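Right, a thread about toy rotation, because I've now been sold it by a health visitor's leaflet, two relatives and an app, and I'd like to see the working.

If you've missed it: you hide most of your child's toys, leave a few out, and swap them every week or so. The child then plays longer, concentrates better, sleeps better, and is generally improved. So they say.

The hiding toys bit I have no quarrel with. My mum did it with the drum. It's the "improved" I want to talk about.

I signed up for the free month of Plalto, which plans your rotation for you. You photograph everything, tag it by "play type" and it tells you what to put out. It took me three evenings to get everything in. I have one child. She is two.

First thing it told me was that I own too many toys. The second was that I should consider the Plalto starter box, which contains toys.

The sign-up page says "a calmer child in 19 days". Why 19? I wrote and asked. I got a very friendly reply thanking me for being on the journey and no answer about the 19.

I asked again. This time someone told me it was "based on what families report". Which families, asked when, compared with what? That was in September and I've had a discount code since, but no reply.

A number like that bothers me more than "about three weeks" would. Three weeks sounds like somebody's guess. 19 sounds measured, and I think it's supposed to.

They do have a survey. It's linked from the help pages, four clicks down. 542 parents filled it in, all of them paying subscribers who'd stuck at it past the first month.

So the people who gave up aren't in there. If I ran a diet club and only weighed the members who were still turning up at Christmas, I'd have marvellous results too.

And the question they were asked was "How much has your child's focus improved?" The options started at "a little". There wasn't a "not at all". I've looked for it twice.

Stijn Coppens, who I used to share an office with and who does questionnaires for a living, read it over for me and sent back one word, which I won't repeat as my aunt follows me.

Before anyone sends me The Study: I know there's proper research on toddlers playing with fewer toys at once, and I'm not arguing with it. What I can't find is anything on the swapping, on a weekly schedule, in a real house, with a cat in it.

Those are separate claims. "Fewer things out at once may help" is one. "Pay us monthly to tell you when to move the shape sorter" is another, and it's travelling on the first one's ticket.

Now the baskets. Every one of these guides has a basket. You can't do it in a carrier bag, apparently. Natural materials, neutral room, a few nice wooden things.

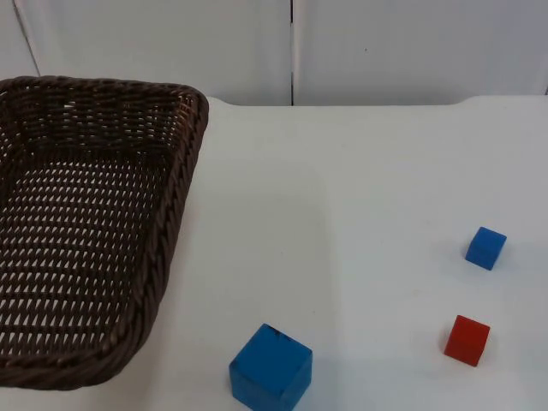 Basket and blocks.
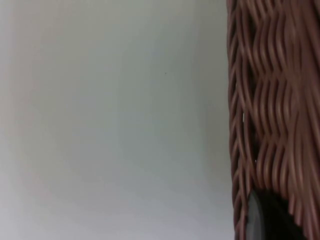
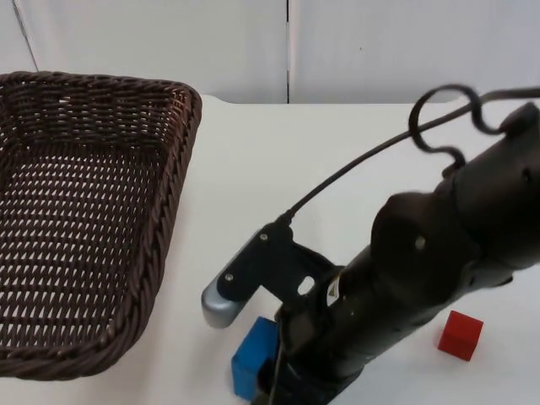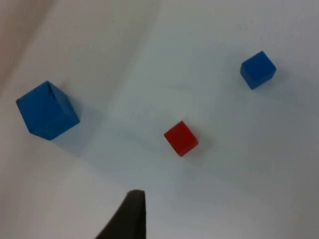
I have nothing against blocks. Blocks are great. I'd be happy if she had blocks and a saucepan until she was five. What I object to is being told that plastic "overstimulates", with no source, by a firm that sells the other sort.

The Babaei catalogue is the worst for this. There's a page on "visual noise" where the calm shelf costs more than my sofa did. Turn over and there's a rainbow thing in every colour known to man, but it's wooden so that's fine.

Someone explain to me how a red wooden block is soothing and a red plastic one is a hazard to the developing mind. I'll wait.

I did try it, by the way. I'm not just moaning from the sidelines. I put most of it in the cupboard under the stairs and did the weekly swap as told.

Week one: she played with what was out. She also played with the washing-up brush, my left boot and the flap on the letterbox. Nothing in the app for the letterbox.

Week two: lovely long stretch with the farm. I was nearly a convert. I wrote "farm!!" in my notes. She was also getting over a cold and hadn't much energy for anything else, which I only wrote down later.

Week three: she worked out where the cupboard was. We spent a good part of every morning standing outside it having a discussion.

Week four: I forgot.

What does any of that prove? Nothing at all. One child, no comparison, and a mother who was in a mood about it before she began. But it's exactly the same standard of proof as the glowing testimonials, so if theirs count then so does mine.

Siiri Eskola replied to an earlier post to say it changed her life, and I believe her. She says the tidying up takes her no time now and she's stopped shouting at bedtime. That's worth having!

But read what she wrote. The tidying got quicker for HER. She feels better. I think that's most of what's going on in the happy stories, and I wish it were sold that way. "Less on the floor, less swearing." I'd buy that.

Instead it's all about the child's brain, because guilt sells better than a clear floor.

A few people asking about Clostavent, the cupboard system with the pull-out trays. I haven't used it. My neighbour has, and her review was that the trays are very good and now she has trays to put away. It does not, as far as I can see, claim to do anything for your child's attention span, and for that I salute it.

Someone else says I'm being unfair and that toy libraries are rotation too. Yes, and toy libraries are brilliant. You swap things you don't own, it costs next to nothing, and you get to talk to a grown-up. Ours had a leaflet that promised "toys". That's the level of claim I'm comfortable with.

Majdi Atallah asks what would change my mind. Fair question. I'd like two groups of families, one told to rotate and one told just to put half of it away and leave it there. Same number of toys out in both. Someone who doesn't know which is which watches the children play. Then tell me the swap matters.

It doesn't need 1,000 children. It needs people who aren't selling boxes.

If it comes out in favour I'll say so on here, in capitals, and I'll go and dig out the cupboard.

Couple of things I'd want to know if I were about to pay for one of these:

Does it say who was asked, and were the ones who quit asked as well?

Could you get the same result by putting a bin bag of stuff in the loft tonight for nothing?

Does it end with you buying something? The Plalto one ended with me being offered something at the bottom of nearly every screen, including the cancellation screen.

On cancelling: it's under "My family", then "Rhythm", then "Pause". Pause isn't cancel. Cancel is a grey link underneath. Do it before 5 in the afternoon the day before it renews or they take the next month. Ask me how I know.

Ans Schouten has just pointed out that the word "rhythm" appears on every page of their site, and I can't unsee it now, thank you Ans.

To the man telling me his generation had one toy and turned out all right: your generation is the one writing to me at this hour about toddlers, so let's leave that one open.

A few of you have asked about the Alby range, which is the budget version of the same thing from the supermarket. I can't tell any difference from the photos except the price and that the copy is less sure of itself. I've not bought any. If you have, tell me whether the lids stay on, that's my real question.

Update on the friendly reply front: Plalto have been in touch again, offering a call with a "play guide" to talk through my concerns. I've said I'd prefer the survey data in a spreadsheet. Will post it if it comes.

Meanwhile the shape sorter has been out for a month and she's started putting my keys in it. So check the shape sorter if you've lost your keys.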